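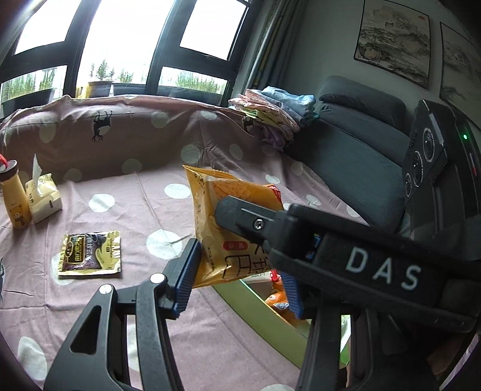
Attachment 1. Snack bag in the gripper fingers over the bed, storage bin below

Ticket 984
Product: Rillen tidy-up arm, bedroom routine
Opened by: Châu Hứa, Torkeo home trials
Assigned to: Mạc, manipulation support
Priority: Normal
Status: Open, workaround in place

Summary
Arm drops or crushes crinkled snack bags when clearing a bed into a storage bin. Hand-held gripper does the same job without trouble when a person is holding it.

Reported behavior
The routine is supposed to clear small items off the bed and put the snacks in the bin. With the hand-held gripper I can do the whole bed myself. With the arm running on its own, hard items go fine and soft bags don't. It closes on the puffed part of the bag, the bag bulges out past the pads, and it slips out on the lift. Sometimes it gets a good grip and then lets go too early, so the bag lands on the rim of the bin and slides back onto the bed.

Ran 50 pick-and-place tries on snack bags only. 8 ended with the bag in the bin. Same bed, same bin, daytime, curtain open.

What I expected
The demo material says the arm can put away light household items. A snack bag is a light household item.

Steps to reproduce
1. Put the bin on the bed.
2. Put one full snack bag on the bedspread, flat side down.
3. Start the bedroom routine with "snacks to bin" selected.
4. Watch the lift. Most of the failures are in the first second.

Log

Saturday, 9:40 a.m., Mạc
Thanks for the count. Before we look at the model, please check the pads. If the ribs are shiny or have crumbs in them, wipe them with a damp cloth and let them dry. Also tell me what grip force is set under Tools.

Saturday, 10:15 a.m., Châu
Wiped both pads. Grip force was 50 percent, the default. Tried lower and the bags fell sooner. Tried higher and one popped at the seam. Not much room in between.

Saturday, 10:50 a.m., Mạc
OK, so it's not dirt. Two more questions. Does it fail on other soft things, such as the tissue packet? And when you do it by hand, where do you take hold of the bag?

Saturday, 11:30 a.m., Châu
Tissue packet is fine most of the time. It misses if the loose tissue is toward the arm, then it pinches the tissue and pulls it out of the pack. Little flat sachet is the worst of everything. It can't get a finger under it, it just pushes it along the bedspread until it hits a fold. The bottle is easy. I have not seen it miss the bottle.

By hand I come in from the sides, squeeze a little, and if it feels like it's going I squeeze more. I don't really think about it.

Saturday, 1:05 p.m., Mạc
That last part is the gap. The arm picks one grip width from the camera view and holds it. It doesn't tighten when the load shifts. On a bottle that doesn't matter. On a bag with air in it the shape changes as soon as you close on it, and the width it picked is wrong.

The early release looks like a separate problem. The arm lets go when it thinks it's past the rim, and a pale bin on a patterned bedspread is a hard edge for it to place. Can you try the bin on the floor next to the bed?

Saturday, 2:20 p.m., Châu
Bin on the floor helps. No more bags on the rim. Still losing them on the lift.

Saturday, 2:45 p.m., Mạc
Then I'll split this. Rim problem goes to the vision queue. The slipping stays here.

Workaround for now:
- Keep the bin off the bed.
- Lay bags on their long edge against a fold in the quilt, so the pads meet the thin side.
- Turn on "slow lift" under Tools.
- Take flat sachets out of the routine. They aren't supported in this release.

Saturday, 4:10 p.m., Châu
Slow lift is better. But if I have to stand every bag against the quilt first, I have already picked up every bag. My question for the trial report is whether this does the chore or not. I'd put no for snacks, yes for bottles, and clothes I haven't tried. Tarkano wants a one-line answer for each room.

Saturday, 4:35 p.m., Mạc
I would write the same. For the bedroom: clears firm items, needs a person for soft packaging. Leave clothes blank until you have run it on a stack. Folded things come apart on this version, so start with one piece.

A build that tightens on slip is planned for December. I'll attach it to this ticket when there is something to test. Please keep the same brand of bags if you can get them, so we can compare.

Saturday, 4:50 p.m., Châu
Will do. Leaving this open.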